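Pollora Announces "Zirnley" (The Long Way Round Edition), Out Now on Hasness Records

7 December 2022

Hi everyone, Skye Laing here. I sing and play most of the guitars in Pollora, and I also got handed the job of writing this press release, because our label is two people and both of them are busy stuffing vinyl into mailers. So you get me. Sorry in advance for the length!

The news first: the expanded edition of our second album, "Zirnley," is out today on Hasness Records. It has the full original record plus four new songs, and it's up on all the usual streaming places, on download, and on a double LP limited to 300 copies. If you already bought the album in the spring, the new songs are also sold on their own as a download, so you don't have to pay for the same thing twice. We argued for that pretty hard and Hasness said yes right away, which made me feel silly about the speech I'd prepared.

For anybody new, Pollora is me, Alun Cadwaladr on bass and keys, and Sombat Meesuk on drums. We started out playing slow, kind of foggy guitar songs in Alun's garage, and then Sombat joined and we got a lot louder and a little faster. "Zirnley" is the record where those two bands finally met. It's named after a town I made up when I was a kid. I used to draw maps of it in the back of my school notebooks, with a bus line and a lake and a really unreasonable number of bakeries. The songs on the album are all set there in one way or another, even the ones that are plainly about my own life (my mom figured out "Bus Line" in one listen and called me up).

The four extra songs didn't come from the same sessions. I want to be clear about that, as a lot of deluxe editions are leftovers and I've bought plenty of those myself and felt a bit cheated. We wrote these after the tour, between August and October, when we were tired and broke and getting along better than we ever have. Alun had been carrying around a little keyboard part since the second night of the tour, and he would play it at every soundcheck until Sombat started drumming along just to make it go somewhere. It went somewhere! It's called "Half a Lake," and it's the first single.

"Half a Lake" runs nearly 4 minutes and for most of that time it's just keys, brushes and me singing very close to the mic. Then the guitars come in and stay in. I wrote the words in one evening and then spent three weeks trying to improve them, and what you hear is the first version. The song is about going back to a place you loved and finding that you can only remember one side of it.
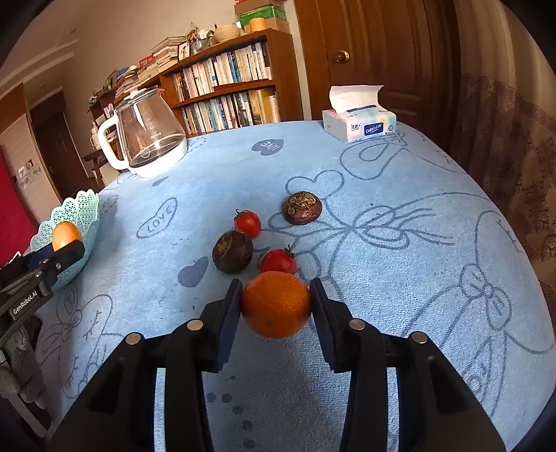

The second new one, "Night Baker," is the loudest thing we've put out. Sombat wrote the riff, on a guitar with two strings missing, and he will not let me forget it. Then there's "Cold Platform," which Alun sings, his first lead vocal on a Pollora record. He has this low, plain, talking kind of voice and I've been bugging him to use it for years. He recorded it with his coat on, facing the wall, and asked us to go get sandwiches while he did it. We did, and when we got back it was done.

The last one is "Šťastný." That's the name of the engineer's old tape machine, or anyway it's the name written on a strip of masking tape across the front of it, and I was told it means "happy" or "lucky" in Czech. I liked it so much that I started singing it in place of a chorus I hadn't finished, and then the chorus never did get finished. It's the quietest song of the bunch and it closes the whole edition.

All four were recorded and mixed by Ailsa Semple, who also did the original album. Ailsa is the reason our records sound like people in a room. She doesn't like to fix things. If I go a little flat at the end of a line and the feeling is good, she leaves it in, and if I complain she turns the talkback off. I asked her for a quote for this release and here is what she sent me: "They came in with four songs and left with four songs. I wish every band did that." I'm choosing to take it as a compliment.

The string parts on "Half a Lake" and "Šťastný" were arranged and played by Wenceslao Leiva. He plays violin and viola, and he built up the whole section by himself, one part at a time. There are 37 tracks of strings on "Half a Lake" alone, and I know that because Ailsa texted me the number with no other comment. Wenceslao told me, "I kept hearing one more person in the room, so I kept adding them." I think about that a lot when I listen to the ending.

On the vinyl, the original album is on the first LP and the new songs are on the second, along with a long instrumental version of "Bus Line" that won't be on streaming. We did that one live in the studio at the end of a very long day, and you can hear Sombat laughing right before the second half. The gatefold has a cleaned-up copy of one of my childhood maps printed on the inside. The bakeries are all there. Mail orders go out this week, and record stores should have theirs before the end of December, though if your local shop doesn't have it listed yet please ask them, it really does help.

We're planning a short run of shows in the new year with Wenceslao sitting in on most of them – he has a teaching job, so it depends on his schedule. The sets will be built around the new songs plus the quieter half of the album, and we're looking for seated rooms where we can get them. Dates will go to the Pollora mailing list first, then on the Hasness site a day later.

"Zirnley" (The Long Way Round Edition) new songs, in order:
Half a Lake
Night Baker
Cold Platform
Šťastný

Press copies, lyrics and high-resolution artwork are available on request from Hasness Records through the contact form on the label site. I'm happy to do interviews by phone or email, and Alun and Sombat will do them too if you ask for them by name. For radio, there's a shorter edit of "Half a Lake" that gets to the guitars sooner.

Thanks for reading, and thanks for playing us!

Skye Laing, for Pollora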